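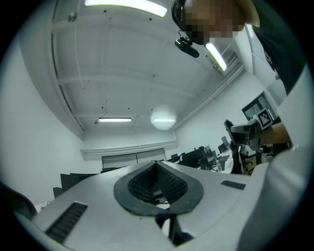
Leaning in for a closer look. Skemby Map and Plan Collection.

Progress report to the Femard Fund
Skemby Map and Plan Collection: cataloging and rehousing
Submitted by Arsen Tymoshchuk, project lead
April 9, 2026

Where we are

The grant pays for three things: a catalog of the building plans and survey maps left to Skemby by the former Lamrani drafting office, new storage for them, and a public index that people can search from home. This is our second report. The catalog is on schedule, the storage is behind, and the index has been started but is not ready to show.

We have now cataloged 400 sheets. Most of them are house plans, with a smaller group of street and drainage surveys. The drainage surveys took longer than the house plans because many have no title and no street name, only field numbers that went out of use when the land was built on. We match these against the old tax maps at the county office. Where a match can't be made, the sheet is entered as "location not known" and moved to the end of the queue. We would like to come back to these, but they should not hold up the rest.

Catalog

Records go into Veta, the catalog system we described in the application. It has been good for the basic fields and less good for sheets that show more than one building. At first we made a single record for each sheet and listed all the addresses in the notes field. That turned out badly for searching, so we changed the rule in the winter and went back over the early records. Each address now has its own line, linked to the same sheet number. The rework used up most of the spare time in the plan, and I should have tested this before we began.

Dates are still a problem. The Lamrani office reused its drawings, and one sheet can carry an original date, a revision date, and a later stamp from the building department. We record all of them and sort by the earliest. If a sheet has no date we leave the field blank. We don't guess from the paper or the lettering.

Spelling of client names follows the sheet, even when the same family is spelled two ways on two plans. A cross-reference list is kept separately and will be part of the public index.

Condition and repair

So far 61 sheets have been set aside for repair. The usual trouble is old tape along the folds, followed by torn corners where the sheets were pinned up. A few drawings on tracing cloth have been damp at some point and have stiffened. These are kept flat between blotters and are not to be handled by readers until the conservator has seen them.

We asked for $2,000 for outside repair work. None of it has been spent. The conservator we named in the application had no room for us before the end of winter, and I chose to wait for her instead of going to someone who mostly works on books. She has now agreed to take a first batch in May. We would like to carry the full amount over into the next period, and I am asking for your written approval of that.

Storage

The flat files arrived late, and one cabinet came with a bent runner. The supplier replaced the part at no charge. The cabinets are in place and the floor loading has been signed off. What remains is the moving, which has to be done in sheet-number order so that the shelf list stays correct.

We also ran short of folders. I had planned on several sheets to a folder, but the larger surveys need one each. We bought another 100 out of the supplies line, which still has money in it. No change to the total budget is needed.

The reading room humidity was too high for part of last fall. The building manager adjusted the ventilation and the readings have stayed within range since then. The logger stays in the room and I check it at the start of each week.

Public use

The collection is open by appointment while the work goes on. Most requests come from homeowners who want to know what was built first and what was added. We have also had an engineering firm looking for an old culvert, and a school class working on the history of its own street. The culvert was found – it runs under a parking lot – on a sheet we had listed as "location not known." The firm sent us the correct location and the record has been fixed.

Copies are made on request at the standard town rate. Income from copies goes to the town and is not counted in this budget.

Staffing

The part-time cataloger's hours have not changed. We lost some days to illness in the winter and made them up. The student placement in the application did not go ahead, as the college moved its placement term. It has offered us a student in the fall. If that suits the Fund, the student would work on the name cross-reference list, which can be done without handling the originals.

Next period

The first repair batch goes out. The move into the flat files should be finished before the summer closing, and no appointments will be taken during the last week of the move. Cataloging continues with the remaining house plans and then the school and church drawings, which are large and will be slower per sheet.

A test version of the public index will be opened to library staff first. I would rather hear about errors from them before it goes on the town website. If the Fund would like someone to look at it during the test, please send me a name and I will set up access.

Decisions needed from the Fund

Approval to carry over the repair money in full.
Approval to move the student placement to the fall.

The expense sheet and copies of invoices are attached separately.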